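Four kitchens and a village hall: Sandro Carbone on letting people cook

Sandro Carbone has run the community cookery evenings in Sestusthorpe for 9 years. He trained as a pastry cook, gave it up when his knees went, and now teaches adults who, for one reason or another, never learned to make a meal. King-fai Pan met him on a Tuesday afternoon, two hours before a class.

We talked in the back kitchen of the hall, which has one good oven and one that runs hot. Carbone had already set out onions and carrots for the evening and was sharpening knives as we spoke.

I asked him first who comes. "All sorts," he said. "People who've been widowed and the other one did the cooking. Lads who've moved out. A fair few who can cook perfectly well and want company. I don't ask at the door. If they want to tell me, they tell me by the third week."

The class began in Flestbridge, in a church kitchen with a single tap. Carbone had been asked to give one talk on bread. Everyone who came to the talk wanted to make some, so he went back the following week with flour. The bread sessions carried on until the boiler failed, and he moved to Sestusthorpe over the winter.

"I thought I'd do bread for ever," he said. "But you can't live on it, and people were going home to a tin of soup. So I started on soup."

Soup is still how every course begins. The first week is leek and potato, the second is lentil, and the third is whatever the group has in. He doesn't hand out recipes until the end of the evening. I wondered whether that put people off.

"It does bother some of them. They want the sheet in front of them. But if you've got the sheet you look at the sheet, and the onions are burning next to you. I'd like them to look at the onions."

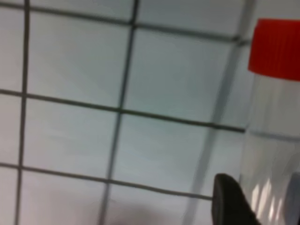

He is firm about a few things. Salt goes in early and again at the end. A wet cloth goes under the chopping board. Stock cubes are allowed, and he has had arguments over that with visitors who thought he ought to be boiling bones. "They've got the time to boil bones," he said. "Someone on a late shift hasn't. If the cube gets them to make the soup, I'm all for the cube."

Money came up several times. The course costs each person very little, and the hall charges a reduced rate for the evening. Two years ago the group was given a grant of £4000, which paid for pans, a second set of knives and a new extractor fan. Carbone kept a list of every item in a school exercise book, and he showed it to me. The fan took up most of two pages.

"I'd never bought a fan. You get three quotes and none of them are for the same fan. In the end I went with the man who came and looked up at the ceiling. The other two did it by phone."

I asked what people find hardest. I had expected him to say pastry, or judging when meat is cooked. He said it was heat.

"They have it too high. Everybody does. They've seen flames on the television. I go round turning the rings down and they turn them up again behind me. There was one woman, lovely woman, I must have turned her down every five minutes for a month. Then one week I went over and it was already low. I didn't say anything. I was very pleased, though."

Carbone grew up above his parents' café, which was called Plestasari after a name his father had seen painted on a boat. He says he learned very little there about cooking, and a good deal about washing up. His mother made one dish properly, a baked pasta with aubergine, and would not let anyone else touch it. He has tried to write it down and has never got it to come out the same. He thinks the tin she used may have had something to do with it.

"It was a terrible tin. Bent at one corner. My sister's got it now and she won't lend it to me."

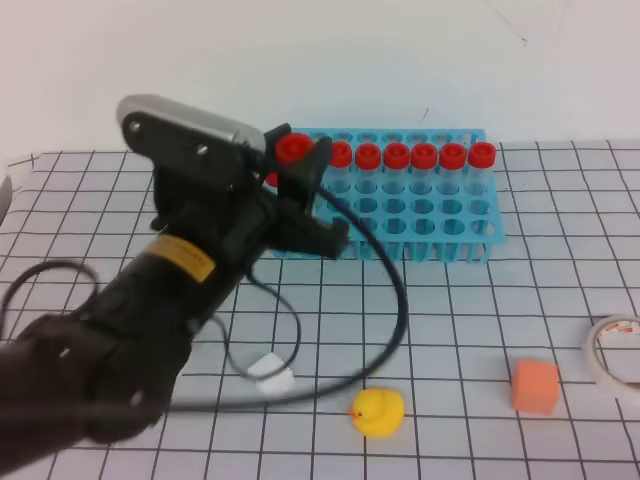 The course has changed since the early days. There used to be a pudding every week, and now there is one a month. Rice has been given an evening of its own. A past member showed the group how to make a quick pickle with cucumber and chilli, and it went straight into the spring course. Carbone says it is the thing people are most likely to make again at home. He knows this because he rings them up.

The phone calls were his own idea. A couple of months after each course he telephones everyone who finished it and asks what they had for tea the night before. He has made 107 of these calls so far and writes the answers in the same exercise book. Some are long. One just says "toast".

"I'm not checking up on them. Well, I suppose I am. But toast is fine. I had toast myself last night."

Did he ever think of making the classes bigger? He shook his head. The rings are shared as it is, and he wants to be able to hear what is going on in every pan. A supermarket chain once wrote to ask if he would film some short lessons, and he turned it down after a single meeting. He would be glad if someone started another group back in Flestbridge, and has offered to lend pans to anyone who does.

By then it was nearly five o'clock and the first of the class had come in to help with the tables. Carbone gave her the carrots and asked her to cut them any way she liked, so long as they were all the same size. She asked how big. He told her to think about how long she wanted to wait for her dinner.

The next course starts in March. Names can be left at the hall on any class night, and people should bring an apron and a tub with a lid.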